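Section 4: Preparing and photographing a work on paper under raking light

4.1 Scope

This section covers the set-up of the Sakent raking light kit for works on paper up to A2: drawings, prints, letters and single manuscript leaves. Bound volumes are covered in Section 6. Works in pastel, charcoal or other friable media must be assessed by a paper conservator before they are removed from their housing.

Raking light is directed across the surface at a low angle. It records relief: chain lines, plate marks, stylus indentations, erasures, lifted fibres and handling creases. It doesn't record pigment composition or underdrawing. For those, use the infrared procedure in Section 7.

4.2 Before you start

1. Confirm that the loan or collection file permits unframed examination. Note the accession number on the session sheet.
2. Check the relative humidity in the room. Don't proceed above 60 per cent.
3. Remove rings, watches, lanyards and bracelets.
4. Wash and dry your hands. Nitrile gloves may be worn for photographs and coated papers. Cotton gloves must not be used on paper.
5. Switch off overhead lighting and close the blinds. Ambient light at the copy position should read below 5 lux.

Note: The kit's colour target is supplied in a light-proof sleeve. Return it to the sleeve between sessions. Targets more than two years old should be replaced.

4.3 Positioning the support

1. Lay the Grurneck support board flat, grey side up. The grey side is neutral; the reverse is slightly warm and will shift the white balance.
2. Check the board with a spirit level in both directions. Adjust the corner feet until the bubble is centred.
3. Place a sheet of unbuffered blotter on the board. The blotter should extend at least 50 mm past the work on all sides.
4. Transfer the work to the blotter using a rigid carrier. Slide the carrier out from beneath the work – do not lift the sheet by its corners.
5. If the sheet won't lie flat, place glass weights wrapped in polyester on the outer margins only. Weights must not touch the image area, inscriptions, collectors' marks or any seal.

Caution: Never flatten a cockled sheet under glass for raking light. Pressure removes the relief you are trying to record and may offset loose media.

4.4 Mounting the lamp

The Mevier lamp head has a sliding collar with detents at 5, 10, 15 and 30 degrees. Most sheets are best recorded at 10 degrees. Heavily textured papers may need 15.

1. Fit the lamp head to the short stand and tighten the collar by hand.
2. Set the stand 726 mm from the centre of the support board. A mark on the supplied tape shows this distance.
3. Select the detent. You should feel the collar lock.
4. Attach the barn doors and close the lower leaf until the front edge of the board is just outside the beam.
5. Switch on and allow the lamp to stabilise for ten minutes before taking any reading.
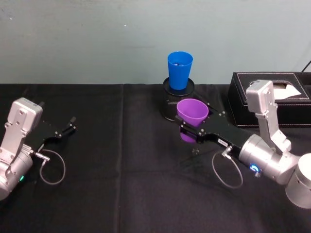 The output of the lamp drifts during those ten minutes and exposures made in that period cannot be matched to later ones. Use the time to complete the session sheet and to format the memory card.

6. Take a meter reading at the near edge, the centre and the far edge of the work. The far edge will be lower. A difference of up to one stop is acceptable. If the difference is greater, move the stand back and repeat.
7. Record all three readings.

Caution: The lamp is a cool source, but light exposure is cumulative. Keep the shutter on the lamp head closed when you are not focusing or exposing. Total exposure for one session must not exceed 100 lux hours for sensitive works, including iron gall ink, coloured washes and dyed papers.

4.5 Exposure sequence

Work through the four lamp positions in order. The position letters are printed on the edge of the board and must appear in the file names.

1. Position N: lamp at the top edge of the work.
2. Position E: lamp at the right edge.
3. Position S: lamp at the bottom edge.
4. Position W: lamp at the left edge.

Move the lamp, never the work. If the sheet shifts between exposures, the four files won't register and the whole sequence must be repeated.

For each position, make one exposure with the colour target and one without. Use the lowest native ISO and an aperture of f/8 or f/11. Focus manually at the centre of the sheet and don't refocus between positions.

Note: Fingerprints and palm marks pressed into a priming layer or a ground are often visible from one direction only. Don't delete a position because it appears blank on the camera screen.

4.6 Verso

Repeat 4.3 to 4.5 for the verso if the condition report permits the sheet to be turned. Two people are required for any sheet longer than 400 mm. Interleave with clean silicone release paper before turning.

4.7 Transferring files to Csizmadia

1. Copy the raw files to the project folder. Don't rename them on the card.
2. Open Csizmadia and select New Relief Set.
3. Assign each file to its position letter.
4. Run Align. Alignment of a four-file set takes some 26 seconds.
5. Check the residual figure. A value above 2 pixels means the sheet or camera has moved.
6. Export the combined view as an uncompressed TIFF and attach the session sheet.

If alignment stops with error code 167, one of the files has been rotated by the camera. Turn off auto-rotate in the camera menu, reset the orientation flag in the file browser and run Align again.

4.8 Closing the session

Close the lamp shutter first, then switch off at the head. Return the work to its folder before the overhead lights are switched back on. Leave the lamp on its stand for five minutes before packing.

Section 4 revised by Marietjie Molefe, March. Replaces the loose-leaf insert.

Comments (3)

printroom_hobart
Is 10 degrees right for laid paper? We get so much chain line at that angle that the stylus work disappears. 15 has been better for us.

M. Molefe
15 is fine for laid paper with a strong mould pattern. Record the detent on the session sheet. I'll add a line to 4.4 at the next revision.

dgk
Error 167 also comes up if you mix raw and JPEG in the same set. Took me an afternoon.

We use cookies to remember your manual version and language. Accept | Settings

Contact documentation | Copyright Sakent | Back to top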